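**Teleop vs. moving the arm by hand, what are you all doing?**

**kedau_bench** · August 14, 2022
So I've been showing our arm the same dumb chore for two weeks: pick up the sponge, put it down on the other side of the table. I started with the remote setup and my demos look drunk. I overshoot, back up, squeeze, let go, squeeze again. Is it worth switching to grabbing the arm and just walking it through?

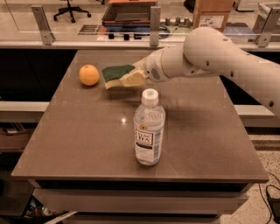

I keep the orange and the tea bottle out so it has something to steer around, and I shift them a little between runs. My trouble is nearly always the approach. I come in too low and chicken out at the last second, and then the policy chickens out too!

**watetthorpe_jim**
By hand, every time. You feel the weight and you stop fighting the lag. I got more out of 100 hand-guided runs than a month on the controller.

**Mtshali_J**
Disagree with Jim (sorry Jim). If you're standing there pushing the arm, your own elbow ends up in the head camera, and the policy never gets an elbow at run time. Stay remote, slow down, and throw out the runs where you dithered. We recorded 3,474 and I'd happily lose a third of them.

**watetthorpe_jim**
You can record the path by hand and replay it with nobody near the table, Jacobus. No elbow.

**Mtshali_J**
Sure, if nothing slides between the two passes. A sponge slides.

**kedau_bench**
Ok, staying remote for now. Gonna try hovering higher and coming straight down. Does anyone trim the pause at the start, or leave it in?

**kakance99**
Trim it. Mine learned to sit there.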